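Gunska folding table: six months of daily use

Posted Wednesday, January 10, 2018
Filed under: Small kitchens

I have been meaning to write this one up since the summer. We bought the Gunska folding table in July, when we moved into the flat above the bakery and discovered that our old pine table would go up the stairs but would not go round the corner at the top. (It lives with my brother now. He has painted it green.) So we needed something that could come up in a flat box, seat four at a pinch, and get out of the way when the ironing board comes out. I had a budget of 90 pounds and the Gunska was 86, delivered, so that was that!

I love it. I'll say so at the start and then get on to the things that annoy me, as there are a few.

Putting it together

The box weighs 19 kilos, so get someone to help you on the stairs. Inside there is the top, two leg frames, a bag of bolts and a single sheet of drawings. There are no words on the sheet at all. I managed the whole thing in under an hour with the little key they give you, including ten minutes when I had the leg frames the wrong way round and couldn't work out why the catches faced the wall. Look for the small arrow stamped on the inside of each frame. Both arrows point to the middle. If I'd spotted that I would have saved myself a good deal of muttering.

The bolts come with rubber washers and you do need every one. I left two out the first time, thinking they were spares, and the table creaked whenever anybody cut a slice of bread.
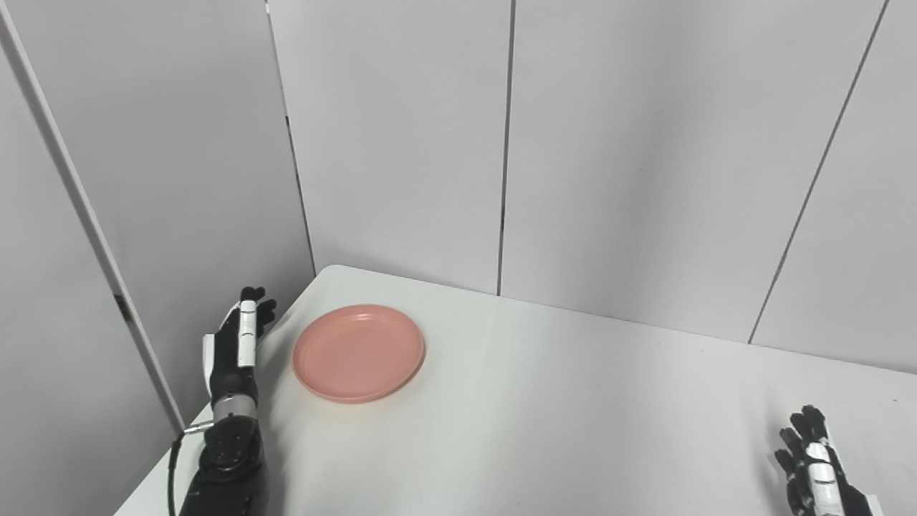 Living with it

What I like best is how steady it is once the catches are in. My last folding table was a Sirngate, bought in my student days, and it swayed if you wrote a letter on it. With the Gunska I can knead dough, properly leaning in, and it stays put. I clamp my pasta machine to the edge most Sundays and it hasn't marked the underside yet. We have had five people round it for a curry, with elbows tucked in, and nothing got knocked over apart from the mango chutney, which was my doing.

The height is 77 centimetres, a touch taller than most dining tables. I'm tall, so I'm delighted, and chopping vegetables on it doesn't hurt my back. My partner is not tall and uses a cushion. If you already own low chairs, measure them first.

Folding it away takes me about as long as filling the kettle – lift, press both catches, swing the legs in. You do have to press both at once, and they are stiff. They were very stiff for the first month. A dab of candle wax sorted ours out, a tip I had from Lachlan Wihongi, who has the same table in his shed and uses it for potting on his tomatoes. He has left his out there through two winters, and the worst of it is a bit of rust on one hinge.

Cleaning

A damp cloth does nearly everything. Turmeric will stain if you leave it overnight, and I can tell you that bicarbonate of soda mixed to a paste gets most of it off and a sunny windowsill does the rest. Don't use the rough side of the sponge. I did, once, on some dried porridge, and there is a dull patch by my place that catches the light at breakfast.

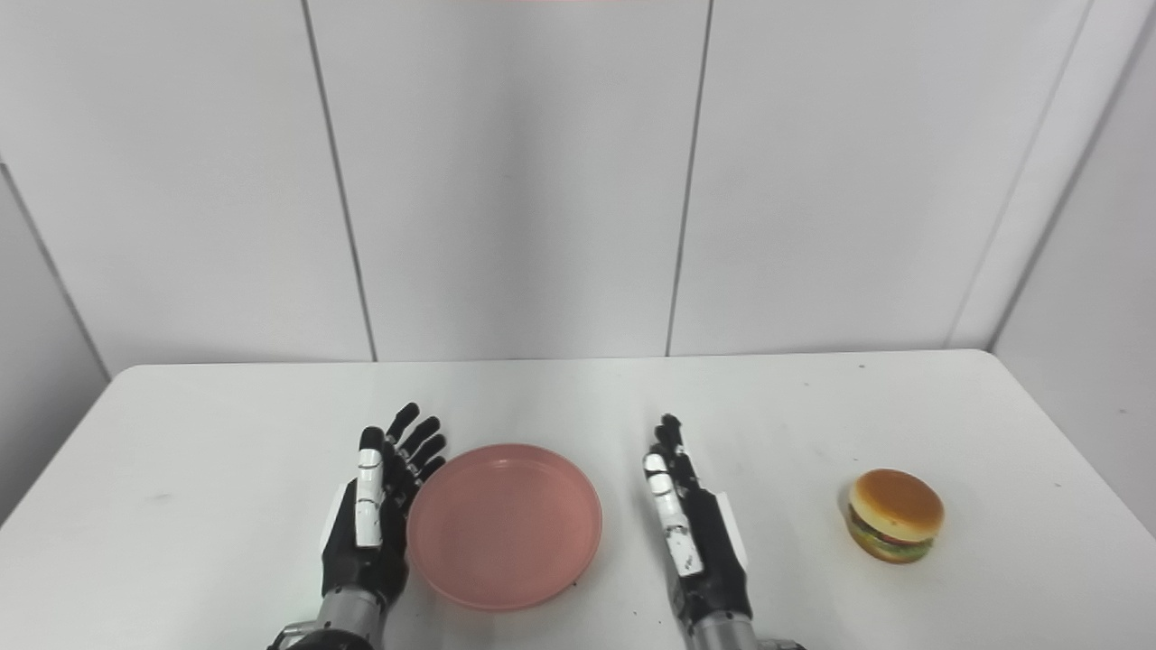 Niggles

The feet are my main complaint. They are hard plastic caps and they slide on our kitchen lino, so I've put felt pads on the two nearest the cooker. The caps also come off if you drag the table, and then they roll under the fridge. I wrote to Gunska and they posted me a new set for nothing, which was kind, though it took three weeks.

The other thing is the carry handle. It's a strap, and it is on the wrong side! When the table is folded the heavy end hangs down and bangs your shin. I now carry it under my arm like a surfboard and ignore the strap.

How it compares

Before buying I tried the Ackah in the shop, which folds thinner and has a lovely rounded edge, but it costs nearly twice as much and the legs are set so far in that I kept worrying about somebody leaning on a corner. My friend Kekeli Sowah has the Ackah and swears by it, and her flat is even smaller than ours, so if you need to slide a table behind a wardrobe that may well be the one. For everyday meals and a lot of baking I'd pick the Gunska again tomorrow.

I've got the matching bench on order and will add a note underneath when it has had a few weeks of toddlers standing on it.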